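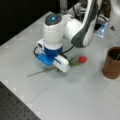
Rutari Flower Wholesale: Notes from an Open Day

Search this site Enter keyword Go

The Rutari depot opened to the trade for one morning in February. It supplies 306 florists from a cold store held at a constant temperature. Hema Panicker led the tour, which began at the loading dock and followed the stock inward.

Deliveries are logged by grower and lot, then moved to hydration within 20 minutes. Roses and tulips are kept in separate bays – tulips keep growing after harvest and need shorter water.

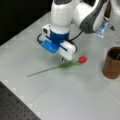
Grading and bunching

Stems are graded by length. The standard rose grade is 70 cm. Bent necks go to a second-quality line sold at a discount.
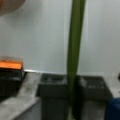 Grading staff look at the stem before the bloom. Color sells the bunch, but thickness and straightness decide the price. A long green stalk running nearly straight, like this one, is what they want in the top grade. Curved stock is harder to pack and marks its neighbors in transit.

Packing uses flat cartons from Gustska, with 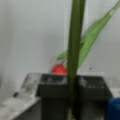

paper sleeves for the short grades and film for the rest. The depot shipped 809 cartons the week before the visit. Returns are recorded by lot, so a weak batch can be traced to its grower.

Comments

Kazuhiro Fukuda: Did they give the water depth for tulips? We use 10 cm.

Iyengar: Is the second-quality line open to small shops?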